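# Dralton students put two robot arms to work on a shelf of drink cans

DRALTON — The student robotics club at Dralton Technical College would like you to know that its robot can stock a shelf. After a Monday evening spent watching it try, this reporter would put it more carefully: it can stock a very small shelf, if you give it time.

The project is called Andance. It has been running since September, with 8 students on the roster and a grant of $2,000 from Popescu, a packaging supplier on the edge of town. The goal is an entry in the Steraren Challenge, a regional student contest in which two arms have to clear a table of drinks and set them in order on a raised shelf without a human touching anything. Last year's Dralton entry was withdrawn before the first heat.

"We were not ready and we said so," said Ulla Myklebust, the club's president, a third-year student in mechanical engineering. "This year the hardware is fine. The question is how it behaves when you change things."

Changing things is what the contest is about. Judges lay out the cans themselves, and teams don't see the arrangement until their slot begins. A pair of arms that has memorized one table will look very clever at home and very foolish in the hall.

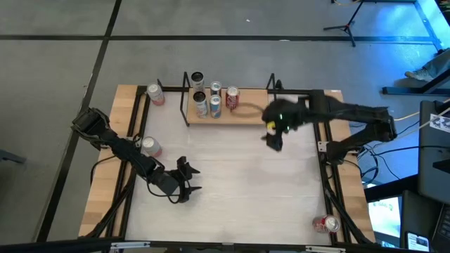
Myklebust's team has trained its system on 231 practice runs, each one steered by a student by hand and recorded for the software to copy. That figure comes up often in the club's grant report, along with the words "robust" and "general purpose." Neither word seems earned yet. The practice table does have some variety to it, with five cans already up on the low shelf at the back, one standing off on the wooden corner, and a red-and-white one lying on its side near the rail at the front. But they are all cans. The contest rules also allow bottles and cartons, and when I asked how many of the recorded runs included a carton, the answer was that cartons were planned for the spring.

Toivo Vuorinen, who handles most of the programming, did not try to dress this up. He said the team's success rate on upright cans was good and on fallen ones was poor. I asked for the numbers. He said he would rather wait until they had tested it properly, and went back to his laptop.

The grant report does give one number, a "completion rate" of 4 in 5. A footnote explains that a run counts as complete if the arms finish the routine and return to their starting position. It doesn't say whether the cans have to be on the shelf by then. Myklebust said they mostly were. She agreed the footnote could be clearer and said it would be rewritten before the contest.

Popescu seems content either way. Zdenka Atanasov, who manages the company's school outreach, called the project "a real look at the warehouse of tomorrow" and said the firm was considering a second year of funding. Asked whether anything on the table could be used in Popescu's own warehouse, she said that was not the purpose of the grant.

The club's faculty adviser was more reserved. Ljubica Berisha teaches the college's controls course and has judged student contests before, though never this one. She thinks the students are learning plenty, and that most of it has little to do with shelves.

"They learned to mount an arm so it stays put. They learned that cables get in the way," Berisha said. "If they come home with a trophy, great. I'd be happier if they came home with a decent logbook."

There is also the matter of time. Contest slots are eight minutes long, setup included. The club has no official timing for a full table, and the runs I watched on Monday were stopped and restarted often enough that I couldn't produce one either. Vuorinen said speed was the last thing they would work on. Toon Kuipers, a first-year student who joined in October and steers many of the practice runs, thought it should have been closer to the first.

"I can do it faster with the controllers than it can by itself," Kuipers said. "And I'm not even that good with the controllers."

The team plans another round of recording over the winter break, this time with the layouts drawn at random by somebody outside the club. Berisha has asked for a written test plan before that begins. As of Monday night she had not received one.

Andance will be shown to the public at the college's open house in February. The regional heats of the Steraren Challenge follow in April, and the list of teams has not been released.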